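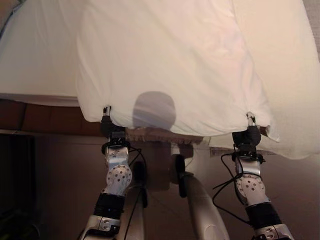 Paperback science fiction and how to keep it in one piece

Most of what gets repeated about storing old space-opera paperbacks is passed along by people who own six of them. I have almost 2000, bought mainly by the box, and I've tried a lot of the advice. Some of it is junk.

Plastic bags. Fine for a first printing you never plan to read. For an ordinary tie-in novel with a creased spine, a bag mostly gives you a slippery stack that falls over. If you do bag, leave the flap open a little.

Dryer sheets for the musty smell. Please don't. You end up with a starship on the cover and a laundromat inside. Stand the book upright with the pages fanned, in a box with an open dish of baking soda, and leave it for two weeks. Don't let the soda touch the paper. If it still smells after that, it will probably always smell a bit.

Peanut butter on price stickers. I can't believe this one is still going around. Oil soaks into a cover and stays there. Warm the sticker with a hair dryer on low, then lift one corner with a fingernail and pull slowly, flat against the cover. Older covers with raised foil titles don't like heat, so on those I leave the sticker alone.

Ironing curled pages. Shanthi Khan at the Brera book swap swears by it. I tried it on book two of a trilogy and the glue in the spine let go. A flat board and a couple of heavy cookbooks did the same job by the end of February, and cost nothing.

Shelving by series or by author? Whichever you like, but check the height first. The later Pidirville reprints are taller than the old ones and will jam under a shelf set for mass-market size. Pack a row so you can slide a finger in beside any book. Tighter than that and you'll tear the top of the spine getting one out.

Sunlight is the one warning I'd back all the way. Red fades first – check your spines against the front covers if you doubt it. A north wall is better than any spray I've seen sold for the purpose.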